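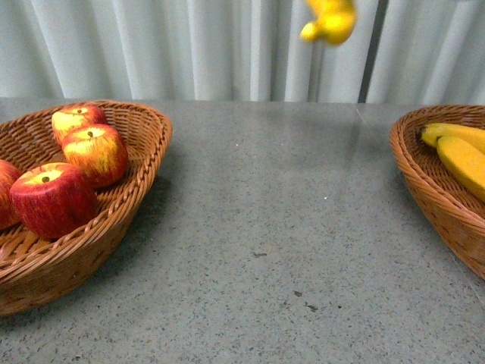
Apples in the wicker one, for now

Flotley Kitchen Boards > Produce & Pantry > Counter or fridge, please settle this

plumduff
Posted 3/27/21

OK, I need outside opinions, my household is split right down the middle and it's getting silly.

I grew up with fruit on the counter. All of it, always, apples and oranges and whatever else in a big bowl, and you grabbed one on your way out the door. The person I married grew up in a house where apples went straight in the crisper drawer the minute they came home and stayed there until somebody wanted one. We've been married a long time and somehow this only turned into a real argument after we signed up for the Dunleavy orchard share, which means we now get a LOT of apples at once instead of a few from the store.

My case: you eat what you see. When apples are in the drawer I forget they exist and then I find them in back behind the celery looking sad. When they're out, they get eaten.

The other case: they go mealy on the counter in no time and a mealy apple is a crime. Which, fine, I agree about the mealy part. I just don't think it happens as fast as I'm being told.

We're in an apartment, 600 square feet, kitchen has one window and gets warm. I can't build a root cellar. What do you all do?

sourdoughgoat
Fridge. Sorry! I was a counter person for years and then we had a hot spell and my kitchen sat at 78 for a week and every apple I owned turned to wet sawdust. Never went back. Keep a few out if you like the look of it and put the rest away.

quincebutter
Going to be the annoying one and say it depends on the apple. McIntosh will go soft if you look at it wrong. A Fuji or a Granny Smith will sit out and be perfectly nice for a good while. What's Dunleavy sending you? If it's March they've been in cold storage since fall anyway, so they've used up some of their life already, and they go downhill faster once you bring them home than a fresh-picked one would.

plumduff
Oh that's interesting, I never thought about the cold storage part. The newsletter just says "mixed eating apples," so, no idea. Red and yellow streaky ones mostly. They're good! Very crisp the first few days, which I will admit is a point for the fridge side.

hobnail22
Are there bananas anywhere near them? That's the real question.

plumduff
...define near

hobnail22
lol. Separate bowls is better than one bowl but in a small kitchen I'd put them on opposite sides of the room if you can. Ripe apples give off ethylene and so do bananas and they egg each other on. I had the two in the same bowl for most of my adult life and wondered why my bananas went from green to freckled overnight.

sourdoughgoat
This gets repeated so much and I think people overdo it. Out in the open on a counter with air moving around? I really can't tell the difference. In a closed paper bag, yes, totally, that's how I ripen avocados. But I've had the fruit bowls side by side for ages and the bananas do what bananas do.

hobnail22
I can tell the difference. I guess we can disagree on that one – your kitchen might be draftier than mine.

tincupkettle
Fridge for apples, counter for bananas, and potatoes and onions in separate dark cupboards. My grandmother ran her kitchen that way in Laltadcombe with no air conditioning and she never threw out a thing. Well, she threw out a few things. But she had apples in November that tasted like apples in March, or the other way around, you know what I mean.

quincebutter
Your grandmother had a cold pantry I bet. Those old Laltadcombe houses have the north-side pantry with the little screened vent. I would give up a closet for one of those. Modern fridges are too dry for apples, so if you do go that way put them in a bag with a few holes in it, or lay a damp paper towel in the drawer. People skip that and then complain about wrinkly apples and say the fridge did it.

plumduff
We do get wrinkly ones!! Nobody mentioned a bag. I'm going to bring this to the negotiating table tonight.

tincupkettle
Yep, produce bag with holes, the cheap kind from the store is fine. And don't wash them first. I know everybody wants to come home and wash everything, but wash it when you're going to eat it.

mossandmarrow
Has anybody tried the Sultuver drawer liners? It's a green mat that goes in the bottom of the crisper and it's supposed to keep air under the fruit. I got a pack of 4 and I can't decide if they do anything. My pears seem happier. Could also just be that I check on them more now that I paid for something.

quincebutter
I had those. I think they cut down on bruising where the fruit sits on the ridges, and that's worth a little. As for keeping things fresh I'd say a folded dish towel does the same job, and you can throw it in with the laundry.

mossandmarrow
You can rinse the Sultuver ones too, but they come out smelling like onion for some reason. I don't even keep onions in there.

sourdoughgoat
I'm not paying for a mat. Dish towel all the way.

plumduff
Update from the front lines. We talked it over and landed on a compromise, at least through the end of this share: most of the apples go in the drawer in a bag (with holes! thank you!) and a few live in the bowl on the counter so I can have my grab-one-on-the-way-out thing. When the bowl gets low, whoever took the last one has to fill it back up. We'll see how long that part lasts. My prediction is that I'll be doing all the filling.

I'm also supposed to stop laying out the whole haul on the tabletop before I sort it. I like to see everything at once, pull the bruised ones for sauce, put the big ones aside, and it takes me forever and there's no place to eat dinner. I don't think I can give that up, it's half the fun of getting the share.
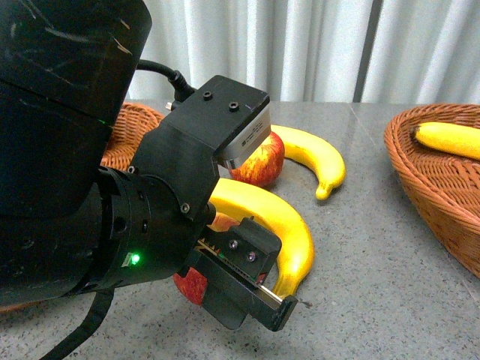 hobnail22
Don't give it up, sorting is the whole game! One bruised apple at the bottom of a bag will take the rest down with it. I go through mine the day they come home and then again a week later, and anything with a soft spot gets cut up and cooked that night. You'd be amazed how much longer the good ones hold.

tincupkettle
Second this. And check around the stems, that's where they start going on me, before you see anything on the sides.

quincebutter
For the sauce pile: leave the skins on, cook them down with a splash of water, run it through a food mill. Pretty color and less work. If there's no food mill, peel first, you'll hate your life with a sieve.

plumduff
No food mill, have been hating my life with a sieve. How big are they? I have exactly one shelf left in this kitchen and a waffle iron is living on it.

quincebutter
Not huge, mine hangs on a nail. Check thrift stores, they're always there and always cheap, I think everybody's aunt had one. Look for one where the handle turns smoothly and the plate isn't rusty.

mossandmarrow
Or do apple butter in the slow cooker overnight and use a stick blender, skins and all. You won't find a single bit of peel, and the whole apartment smells wonderful in the morning. I do it with the lid propped open a crack so it thickens up.

sourdoughgoat
Skins in apple butter is a no from me, I always get a bitter thing off them. But I'm picky.

mossandmarrow
Depends on the apple again I guess! Mine are sweet ones.

hobnail22
Circling back to the bananas, plumduff, did you move them?

plumduff
They're as far from the apples as a one-window kitchen allows. So, not very far. I'm going to pay attention this time and report back on the freckling. My spouse thinks I'm out of my mind and has started calling it "the study."

sourdoughgoat
If you want to do it properly, leave a couple of bananas right in with the apples and a couple across the room, same bunch, and see. I'll eat my words if there's a big gap.

hobnail22
I'll take that bet. Same bunch is important though, you can't compare a green one with one that was halfway there.

tincupkettle
Hang them too! A hook under the cabinet. They get those dark flat spots from sitting on their own weight and people think it's ripeness.

plumduff
A hook I have room for. OK, new bunch this week, half and half, and one of you gets to be smug. Also does anybody know if the oranges care about any of this? I've been ignoring the oranges completely.

quincebutter
Oranges don't care much. Out for a week, fridge after that. They do get moldy fast if one's got a nick in the peel, so same deal, look them over when they come in. Lemons I put straight in the fridge in a sealed bag and they last practically forever.

mossandmarrow
Wait, sealed? I've had mine loose in the door this whole time and they turn into golf balls

quincebutter
Yep, sealed. Squeeze the air out. I paid 60 cents for a lemon last week, I want every drop out of it.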